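From: Lorraine Fothergill
To: plellthorpe-floor list
Subject: Re: Drawer picking and the December roster

Stuart Cheetham wrote:
> Hi all, quick one on the Zokex arm. Management's line is that
> it takes over the drawer work on small parts and the pickers
> move up to "exception handling". No loss of hours. Enport did
> the same at their site and reckon everybody was happier for it.
> I'd like us to go in with an open mind.
> Stuart C.

Stuart, my mind is open, but I've got some questions I'd like answered before the roster is redrawn.

Opening a drawer, looking in and shutting it again sounds like the dullest part of the job, and I won't pretend anyone loves it. It's also the part where Afia notices that a bin has been filled with the wrong washers, or that a front is about to tear.

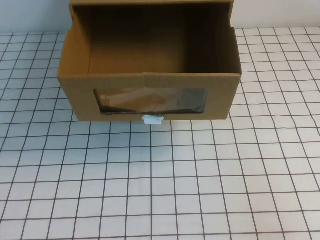 The plan counts the pull and the reach and leaves out the noticing. There are 2344 drawers in small parts. I asked what happens when one sticks and was told it would be "flagged". Flagged to whom? On the trial sheet it goes to the nearest person, and the nearest person is already packing. So the packer stops, walks over, frees the drawer, resets the arm and walks back, and none of that is on anyone's target. I did it 16 times in one shift. Yvonne Sowerby got 23 and she had the quieter end.

As for Enport, I'd want to hear it from their pickers. Happier according to which survey, and was it filled in before or after they found out what exception handling paid?

The other thing is pace. When I'm tired I slow down a bit after lunch and catch up later. With the arm setting the rhythm, there's no later. Fairclough, who wrote the staffing plan for head office, put breaks down as "flexible around machine availability". I've worked under that kind of flexible before and it only bent one way.

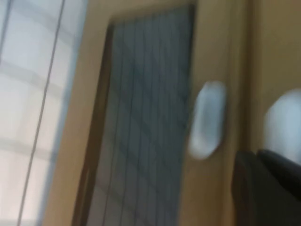
Does the no-loss-of-hours promise cover casuals?

Only the seven permanent staff are named in the letter, so for the casuals it's a verbal assurance from Stuart Yeoman and nothing more. I'd like that in writing by the end of the month, with the reset time counted as work.

If the thing does what they say, fine, I'll be glad to give my shoulder a rest. I'd just like to see the trial sheets with the resets left in.

Lorraine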